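Graridberg 2 integrated – worth keeping the old DAC?

marlowe_hifi
Evening all. After more than a year of dithering I finally bought the Graridberg 2, and it has been running in my living room since Thursday with my trusty Malen standmounts. I'm very happy so far, but it has left me with a puzzle and I'd love some opinions. The Graridberg has its own digital input board, and I already own a Flarkari DAC that I've loved for years and that cost me a good chunk of money back in the day. Do I keep using the Flarkari into the analog inputs, or sell it and let the amp do everything? To my ears the built-in board is a touch brighter and the Flarkari has a fuller bottom end, but I swap cables so slowly that I don't fully trust my memory.

tubesandtea
Congratulations, lovely amp! My brother-in-law has one and I've spent many a Sunday afternoon on his couch with it. Keep the Flarkari. The board in the Graridberg is perfectly decent, but it always sounded a bit thin to me on piano, and piano is most of what I listen to. I'd put the savings toward a better stand or a nice rug before I'd give up a DAC I already liked.

okapi_637
I'm going to disagree with tubesandtea, with affection. I ran both for a month with the levels matched (a cheap meter and a test tone, nothing fancy) and once they were equal I couldn't tell you which was playing. The Flarkari puts out a hotter signal than the internal board, so it wins every quick comparison. Turn it down to match and then see how you feel about that bottom end.

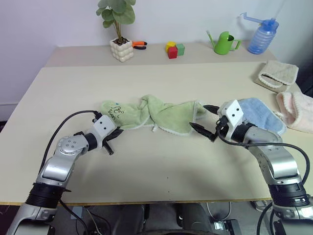

And do give the amp a couple of weeks before you decide anything. I don't mean burn-in, I mean you. It took me a good while to stop listening to the new box and go back to listening to records.

tubesandtea
Fair point on levels, and I'll admit we never measured at my brother-in-law's. I still say I'd hear it on a solo piano record, though – there's a weight in the left hand that goes missing.

Nayara Dantas
Hello from a fellow Malen owner! Which cable are you using between the Flarkari and the amp? I had a hum for ages and blamed the DAC, and then a friend lent me a plain Queiroz interconnect and the hum went away. Mine was only an old cable with a bad shield, so please don't read that as me saying cables sound different, I know how those threads go :)

marlowe_hifi
No hum here, thankfully, but I do have a Queiroz in the drawer so I'll give it a go. Okapi, I borrowed a meter from work and you were right, the Flarkari was louder by more than 2 dB. With that fixed the gap is a lot smaller. I think I still prefer it late at night, at low volume. Might be wishful thinking!

okapi_637
If you like it, keep it. I sold mine and spent the money on used LPs, and I've missed it exactly once.

tubesandtea
See, he missed it!

marlowe_hifi
Ha. Okay, the Flarkari stays through January and then I'll see. Does anyone know if the amp remembers the volume setting for each input? I can't find it in the manual.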